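# How a Gripper Gets Looked After

Most robots that pick things up have a hand of some kind. Engineers call it a gripper. A gripper doesn't have five fingers like yours. Many have just two, and they open and close a bit like a pair of kitchen tongs.

At the Jesard workshop in Surnlow, grippers learn to handle laundry. Towels, shirts and blankets are hard for a machine. A box keeps its shape when you lift it, but a towel flops. It slides, bunches up and hides its own corners. So the people at Jesard practice a lot, and all that practice is hard on the gripper.

Uriel Serrano is the person who keeps the grippers working. He has a bench, a good lamp, a set of small screwdrivers and a notebook. This is how he looks after one of them, a hand-held gripper named Nava.

## Why hold a robot's hand?

Nava isn't bolted to a robot arm. A person carries it. The person moves it to the cloth, squeezes it shut, lifts, and lets go. A camera on the gripper watches the whole time. Later, a robot can learn from those recordings. It sees the cloth from the same place its own camera would be, with the same kind of fingers in view.

That means Nava has to match the gripper on the real robot. If a finger is bent or a pad is worn, the recordings show one thing and the robot's hand does another.

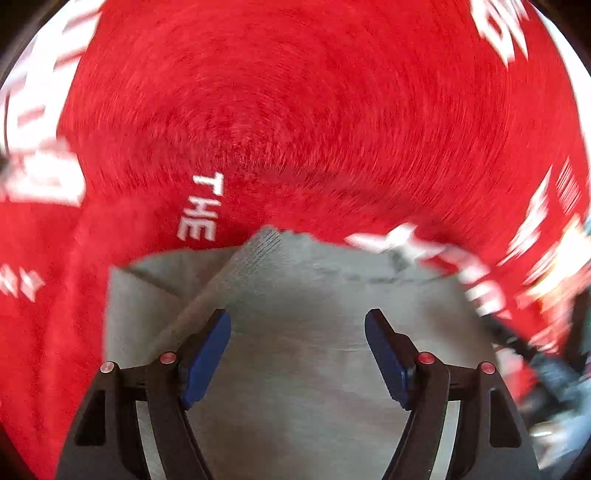 Issue 78 | Page 7

The two blue parts near the tips of the fingers are the pads. They do the touching. The black arms that hold them have openings in them, like the frame of a bicycle. An open frame can be light and still be stiff, and a light gripper is easier to carry through a long morning.

Printed cloth is useful for practice. Big letters like the white ones on the red fabric bend when the cloth bends, and a computer can use that as a clue to the shape of a fold. When cloth or camera moves quickly, though, letters smear. You can read THE on the red fabric, but the rest is too blurry to make out. Slow, steady moves give clearer recordings.

## Step one: clean the pads

Serrano starts every check with the pads. Cloth sheds tiny fibers called lint. You have seen lint if you have ever emptied the screen in a clothes dryer. A little lint on a pad is enough to make it slippery, and then the towel slides out before it gets anywhere.

He wipes each pad with a damp cloth that doesn't shed. Then he waits for the pads to dry. He doesn't blow on them, and he doesn't use a heater, which could loosen the glue.

After that he looks for wear. He tips the gripper under the lamp and checks whether the light runs evenly along each pad. A dull patch means the surface has been rubbed. A nick along the edge can snag a thread, so a nicked pad comes off and a new one goes on. He always changes both pads together - an old one and a new one don't grip the same way.

## Step two: check the screws

Every time the fingers close, they give the screws a very small shake. One shake does nothing. Nava had closed 3485 times by the end of February, and that many small shakes can turn a screw.

If you look at the arms in the picture, you can find four screws with red-pink caps, two on each finger. A bright color is a help on a black part. You can spot each screw quickly, and you can tell right away if one is gone.

Serrano tests each screw with a screwdriver, gently. If it turns, he snugs it up. He doesn't crank it as hard as he can. Plastic can crack when a screw squeezes it too much, and a cracked arm takes almost 100 minutes to replace.

## Step three: do the fingers meet?

Now he closes the gripper very slowly on a strip of paper. Both pads should touch it at the same moment. If one gets there first, the paper bends to the side, and a real piece of cloth would be dragged along in the same way.

Then he tugs the paper. It should stay put along the whole length of the pads. If it holds at the top and slips at the bottom, the pads aren't lined up. He loosens the pad, shifts it by less than the thickness of a fingernail, and tries again. Sometimes this takes five or six tries.

## Step four: look through the camera

Last, he wipes the camera lens and opens the picture on a screen. Both fingertips should show, one on each side, with room between them for the cloth. If one finger has crept toward the middle, the camera has slipped in its mount. He straightens it and tightens the mount.

Eustaquio Espinoza, who does most of the towel folding, then takes Nava for a short test. He picks up a cloth, puts it down, and picks it up again by a corner. If he feels a click or a wobble, Nava goes back to the bench. If not, Serrano writes "OK" in the notebook, with the time, and starts on the next gripper.

## Words to know

**Gripper:** the part of a robot that holds things.

**Pad:** the surface on a finger that touches the object.

**Lint:** tiny loose fibers that come off cloth.

**Mount:** the part that holds a camera in place.

## Try it at home

You need kitchen tongs, a dry washcloth and a spoonful of flour. Pick up the washcloth with the tongs and give it a light pull. Now dust the tips of the tongs with flour and try again. Does the cloth slip sooner? Wash the tongs, dry them, and test them one more time.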